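アームは買えた。机が買えない。

六月の予算の話を書く。毎年この時期になると同じような記事を書いている気がするが、読み返すと本当に同じことを書いているので、自分は学習しない側の機械なのだと思う。

うちの小さな作業場にロボットアームを入れる計画は、もともと「アーム一式」という一行だった。見積もりの表にも一行、上司への説明も一行。ブルネッロ・マリーノさん(Brunello Marino、経理と購買を兼ねている。声が大きい)はその一行を見て「で、残りは?」と聞いた。残りとは何だろうとそのときは思った。

残りはあった。たくさんあった。

まず電源まわり。壁のコンセントまでの距離を測らずに発注したので、延長と分岐を買い足した。それからケーブル。ケーブルは勝手に増える。束ねるバンドも増える。Pledatelという通販で結束バンドと面ファスナーをまとめて頼んだら、送料のほうが高かった。160ユーロ以下は送料がかかるというので、もう一袋足して160ユーロにした。こういう買い物をする人間に予算を持たせてはいけない。

次に布。背景の黒いカーテンと、机にかける白い布。布なんて家にある、と言ったのは私で、家にあったのは花柄だった。結局Salaの生地売り場で買い直した。白い布はしわになる。アイロンは経費で落ちるのかとマリーノさんに聞いたら、しばらく返事が来なかった。金曜の夕方に「自宅のを使え」と一言だけ来た。

グリッパーは二つの候補で迷った。Rurerの標準品が2116ユーロ、Budoの中古が2000ユーロちょうど。差は116ユーロで、中古のほうには保証がない。表計算で一晩悩んで、標準品にした。翌週、手首につける小型カメラの取り付け金具が別売りで364ユーロだと知った。金具である。カメラではない。カメラは別だ。

この364ユーロは見積書の三ページ目に小さな字でちゃんと書いてあった。読んでいない私が悪い。以来、見積書は最後のページから読むことにしている。

いちばん安かったのはキューブだ。つかむ練習の相手は、色のついた小さな立方体でいい。最初は部品の実物でやるつもりで、その購入費まで表に入れていたのだが、マリーノさんに線で消された。消されて正解だったと思う。落としても誰も泣かない。

机の話を忘れていた。いまの机は隣の部屋から借りているもので、返せと言われている。頑丈な台を買う予算は、上の金具に化けた。来期の表の一行目は「台」で、二行目も念のため「台(予備費)」にしてある。

で、いまの作業はこんな感じ。
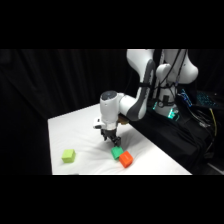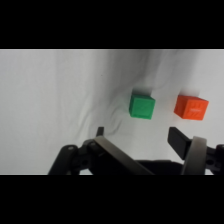 白い布の上に緑と赤っぽいオレンジのキューブ。しわは、まあ、しわである。

先日もらった質問をひとつ載せておく。

初めてアームを買う場合、本体以外にいくら見ておけばいいですか。

金額は構成しだいなので、先に品目を全部書き出してください。グリッパー、カメラ、取り付け金具、電源、ケーブル、台、布、送料。それぞれに見積もりを取って足し、そのうえで予備費を別の行に立てます。予備費を「その他」に混ぜると、審査で最初に削られます。保守契約は一年目が無料でも、二年目の金額を同じ表に書いておくと翌年もめません。

来期の表はまだ途中で、いまは台の天板の厚みで止まっている。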